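Replacing a bridge while the trains keep running
An interview with site engineer Nadiia Lytvynenko 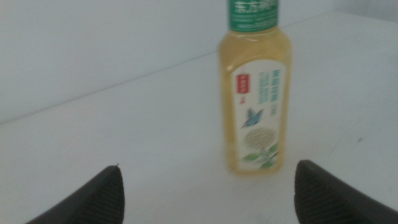

A narrow valley and an old viaduct

The railway viaduct at Bilham was built for lighter trains than the ones which cross it today. Its replacement is now growing beside it, on four concrete piers, and the steel deck will be pushed out from the north bank in April. Nadiia Lytvynenko has been the site engineer for the contractor, Drekness, from the first day of the work. We met in the site office, where the windows shake a little each time a freight train goes over.

"You stop hearing it after two weeks," she says. "My mother hears it on the telephone and asks me if everything is all right."

I asked her first why the deck is not lifted in by crane, as was done at Staditz.

"At Staditz they had a flat field on both sides. We have a slope, and under the slope we have clay. A big crane needs a platform, and the platform would cost more than the launching equipment. So we assemble the steel on the bank and push it out on bearings, slowly. On a good day we will move it 30 meters."

The word "slowly" comes back many times in our talk. The deck carries a light steel nose at its front, which reaches each pier before the heavy part arrives. Between the piers the nose hangs down under its own weight, and jacks must raise it again before the push can continue. Lytvynenko has done two launches before this one, both on road bridges.

"With a road you can close it for the night and the drivers will complain, but they will find another way. With a railway, the timetable was agreed long ago. When the steel is moving close to the old line, we have windows of four hours. If we are not ready, we wait for the next window."

The ground has given more trouble than the steel

Pier 2 stands where an old mill channel once passed. It was on no drawing, and the first drilling found soft mud where the design expected rock. The piles were made longer and the program lost most of the autumn.

"I was angry for one evening," she says. "Then Oskari came with the new calculation and we started to talk about money."

Oskari Peltonen, the designer of the foundations, joined us for the last part of the conversation. He remembers that evening differently. "She was angry for a week. But she was right to ask for more boreholes, and I should have asked for them before."

What happens to the old viaduct is still open. The brick arches are popular with walkers, and Natalie Parsons of the Bilham footpath group has asked for them to be kept as a crossing for people on foot. Lytvynenko would like this too, although she says that the brickwork near the south bank needs much repair and somebody must pay for it.

After the launch come the concrete slab, the ballast and the track. The first train should use the new bridge before winter, and she intends to be standing on the bank, not on the train.

"I want to look at the bearings," she says.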